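给机器人泡咖啡的孩子们

我进门的时候没人抬头。晚上七点半,特罗尔桥(Troltbridge)技术学院二楼的活动室里坐着8个学生,桌上摊着薯片、充电线,还有一本被翻烂的线性代数。有人喊了一声“又歪了!”,然后大家一起叹气,叹得特别整齐。我心想,行,来对地方了。

这个社团叫 Skastow,名字怎么来的我问了三个人,得到三个答案,索性不追究了。他们今年的题目听上去简单得有点气人:让一台双臂机器人在仿真环境里做一杯咖啡。拿胶囊,放进机器,合上盖子,把杯子摆好。就这么几步,我每天早上闭着眼睛都能干(真的是闭着眼睛)。

“你闭着眼睛能干,是因为你手指头上有感觉。”社长袁雪莲一边说一边把椅子让给我,自己坐到了窗台上。她念大三,学机械,说话快得我录音笔都替她着急。“它没有。它只知道自己的关节转了多少度,还有胶囊的坐标,剩下的全靠我们教。”

教的办法是示范。学生戴上头显,两手各握一个手柄,自己动一下,屏幕里的机械臂就跟着动一下。做成一次,存下来,场景重置,胶囊换个位置,再来。他们给自己定的目标是185条合格的示范,我去的那天还差14条。墙上贴着一张手画的进度表,谁录得多谁的名字就写得大,Bastian Kohlhase 的名字已经大到快掉下来了。

Bastian 是那种不爱讲话但手特别稳的人。我看他录了一条,夹爪慢慢降下去,停一停,再降一点,捏住,抬起来,整个屋子都不出声。最难的地方他说是翻盖:胶囊要送进一个不大的口子,角度偏一点就卡在边上。旁边的 Macario Cárdenas 立刻补了一句,说他上周连着卡了一个晚上,回宿舍做梦都在合盖子。

我当然也要试!头显戴上去有点沉,手柄比想象中轻。第一次,我把胶囊捏飞了,它划了一道很漂亮的弧线,落到桌子外面去了。第二次,我撞到了咖啡机。第三次我终于夹住了,激动得手一松,又没了。Macario 笑得薯片都洒了,不过他很厚道地说,他刚入社那会儿比我还惨。我选择相信他。

指导老师 Montserrat Meléndez 快九点才来,拎着一袋橘子,挨个往桌上放。我问她为什么不直接上真机,她剥着橘子说,学院那台真机要排队,排到了一次也就用一个下午,在仿真里摔坏多少东西都不心疼。“再说了,”她往屏幕那边努努嘴,“让他们先在这里把脾气磨出来。”

学生们对这件事倒没那么超脱。袁雪莲跟我抱怨,仿真里的摩擦系数她调了整整两周,调低了胶囊打滑,调高了胶囊粘在夹爪上甩都甩不掉。她给我看她的笔记本,里面记着每次改了什么、结果怎样,有一页只写了两个字:“救命”。

7月他们要去参加 Uditden 学生机器人赛,比赛规则是同一套策略连跑100次,按成功次数排名,胶囊和杯子的位置每次随机。去年他们第一轮就出局了,据说栽在杯子上,机器人把杯子推下了桌,而且每次都推,推得非常坚定。今年负责杯子这一段的是 Ynyr Mostyn,大一新生,我问他紧不紧张,他说还行,然后把同一个橘子剥了十分钟。

快十点的时候保安来敲门,大家开始收线、关机、找外套。Bastian 还想再录一条,被袁雪莲按着肩膀推了出去。我跟着他们下楼,一路上听他们吵训练到底该跑多少轮,吵到校门口还没吵完,Macario 又提议去 Costello 吃夜宵,说那里的炸土豆能解决一切收敛问题。我就跟着去了,炸土豆确实好吃。

他们的仿真场景:红杯子、咖啡机,还有两颗胶囊

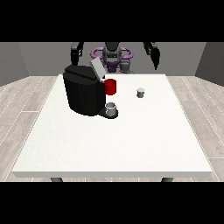 想去看看的话

Skastow 社的活动室平时晚上七点以后有人,外校同学也可以旁听,进门请换拖鞋。想上手试头显的最好提前跟社里说一声,赛前那阵子他们自己都抢不过来。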